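New Sports in the Olympic Program and Their Effect on Small Clubs

Student project report, May
Group members: Marianna Żak, Kacper Kalinowski, Azlan Rahman
Supervisor: Jolanta Dudek

1. Why we chose this topic

When a sport enters the Olympic Games, television shows it to many people who never saw it before. Our group wanted to know what happens after that in a small local club. Does the club get new members, and do they stay? Two of us climb and one plays badminton, so we had different opinions at the start.

We chose the climbing club Longo, where Kacper trains, and the skateboarding club Virton. Both clubs existed before their sport was in the Games.
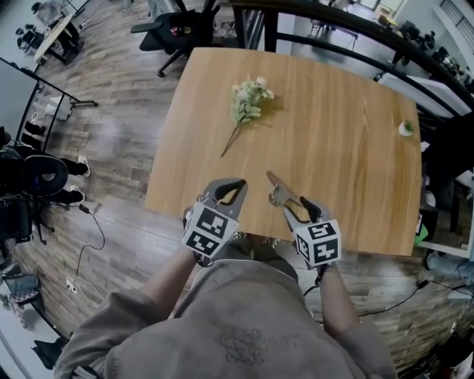

2. How we collected the information

We used 3 sources. The first was the membership lists of both clubs, with names removed before we received them. The second was interviews with coaches. The third was a short online survey for members, which was open for 4 weeks.

In the lists we found 1,294 entries. An entry means one person in one season, so a person who trained for several seasons appears several times. We did not understand this at first and Marianna had to make the tables again. The older lists from Virton were on paper and in different handwriting. Azlan typed them, and Kacper checked every page after him.

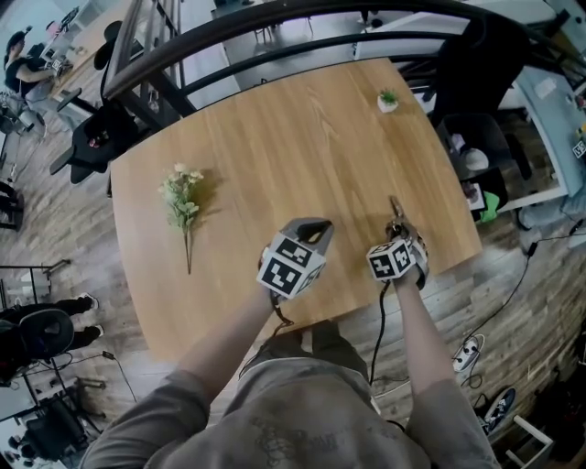 The interviews were easier to arrange than we expected. We spoke with Leokadia Witkowska, the head coach at Longo, in the evening after the children's group. She allowed us to write down her answers but did not want a recording. At Virton the coaches preferred to answer by e-mail, and their answers were shorter.

3. What we found

In both clubs more beginners came in the season after the Games. At Longo most of them were children between primary school and high school age. At Virton there were more adults, and several wrote in the survey that they had skated when they were young and wanted to try again.

Many of the beginners left before the next season. Ms. Witkowska told us that new climbers often want to do speed climbing, because they remember it from television, but Longo has no speed wall. "They look for the big clock and we have only boulders," she said.

The fee was also mentioned often in the survey. Shoes for climbing are expensive for a child whose feet are still growing. Longo lends shoes for the first 2 months, and the parents who answered us were satisfied with this.

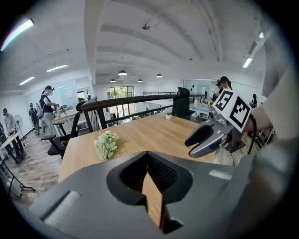 At Virton the main problem was the place to train. The skatepark is outdoors, so the beginners who joined in the fall had only a few dry weeks before winter. The coaches wrote that they would like an indoor hall, but the hall in the Grolel district is already full with basketball and volleyball.

4. Limits of our work

Two clubs are not enough to speak about the whole country. The survey was answered mostly by people who are still members, and we have very little from those who left. We would like to ask them first if we did the project again.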